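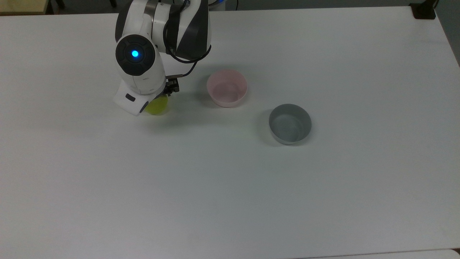 **Ticket 282: Greifer Urkik lässt beim Ablegen nicht los**
Angelegt: 17. September 2026
Komponente: Greifervergleich, Arm 2
Priorität: mittel (vorher: hoch, davor: »kann doch nicht sein«)
Zuständig: Elaine Vieira

### Fehlerbild

Der Arm greift den gelbgrünen Ball sauber, hebt ihn an, fährt über die Zielschale und bleibt dort stehen. Der Controller meldet `GRIP_OPEN ok`. Der Ball sieht das anders. Nach dem Timeout fährt der Arm in die Ruheposition zurück und nimmt den Ball mit, als hätte er ihn adoptiert.

Aufgabe ist die übliche: Ball vom Tisch aufnehmen, je nach Vorgabe in die rosa oder die graue Schale legen. Mit dem alten Greifer (Nerncombe) läuft derselbe Ablauf auf demselben Arm durch. Der Nerncombe greift dafür gelegentlich daneben, aber was er hat, gibt er wieder her.

### Umgebung

- Controller: Marty, Firmware vom Mai
- Greifer A: Nerncombe, Parallelbacken
- Greifer B: Urkik, Metallfinger mit Winkelplatten
- Kabel zum Handgelenk: außen geführt, in losem Bogen
- Schwellwert für »Objekt gehalten«: 66

### Verlauf

**Eintrag 1, Vieira**
Vergleichslauf mit beiden Greifern, je 68 Zyklen. Nerncombe: alle Bälle abgelegt, einer davon neben der Schale. Urkik: Abbruch in jedem Zyklus, in dem die graue Schale dran war. Bei der rosa Schale kein einziger Fehler. Ich halte fest, dass der Greifer meines Wissens keine Farben sehen kann.

**Eintrag 2, Support Clerneck**
Bitte prüfen Sie, ob der Greifer eingeschaltet ist.

**Eintrag 3, Vieira**
Er ist eingeschaltet. Er hält seit zwanzig Minuten einen Ball fest. Am Gelenk leuchtet es blau, laut Handbuch »betriebsbereit«.

**Eintrag 4, Support Clerneck**
Danke für die Rückmeldung. Bitte vertauschen Sie die Schalen und wiederholen Sie den Lauf.

**Eintrag 5, Vieira**
Schalen vertauscht. Jetzt scheitert die rosa. Die Farbe ist damit rehabilitiert, es liegt an der Position. Der Platz der grauen Schale ist weiter weg vom Arm, das Handgelenk dreht dort deutlich mehr ein. Habe den Arm von Hand in diese Haltung geführt: Die Kabelschlaufe spannt und zieht am Stecker hinter dem Greifer. Wackle ich am Stecker, bricht die Rückmeldung kurz weg.

**Eintrag 6, Support Clerneck**
Das Kabel entspricht der Spezifikation.

**Eintrag 7, Vieira**
Das Kabel mag der Spezifikation entsprechen, die Schlaufe ist trotzdem zu kurz. Halter am oberen Armsegment gelöst, Kabel nachgezogen, neu fixiert. Neuer Lauf: Der Greifer öffnet jetzt auch über der hinteren Position. Übrig bleiben 2 Aussetzer, beide mit vollständig anliegender Rückmeldung.

**Eintrag 8, Vieira**
Die beiden Aussetzer im Log angesehen. Marty liest den Fingerstrom direkt nach dem Öffnungsbefehl, also bevor sich überhaupt etwas bewegt hat. Der Wert liegt noch über 66, daraus schließt Marty, dass weiter gehalten werden soll, und schließt die Finger wieder. `GRIP_OPEN ok` heißt demnach nur, dass der Befehl angekommen ist. Beim Nerncombe fällt das nicht auf, der öffnet schneller.

Workaround im Ablaufskript:

```
gripper.open()
wait_until(finger_current < 66, timeout=2)
check_finger_position()
```

Damit kein Aussetzer mehr in 68 Zyklen.

**Eintrag 9, Support Clerneck**
Freut uns, dass der Greifer nun eingeschaltet ist. Können wir das Ticket schließen?

**Eintrag 10, Vieira**
Nein. Offen sind noch:

- [x] Kabelführung an Arm 2 geändert
- [ ] Dieselbe Schlaufe an Arm 1 kontrollieren
- [ ] Firmware: Statusmeldung erst nach geprüfter Fingerposition ausgeben
- [ ] Handbuch: Mindestlänge der Schlaufe angeben
- [ ] Vergleichslauf Nerncombe/Urkik mit dem Workaround auf beiden Seiten wiederholen, die bisherigen Zahlen sind für den Urkik wertlos

Status bleibt »in Bearbeitung«. Den Firmwarepunkt bitte an die Entwicklung weiterreichen, das Log von Eintrag 8 hängt an.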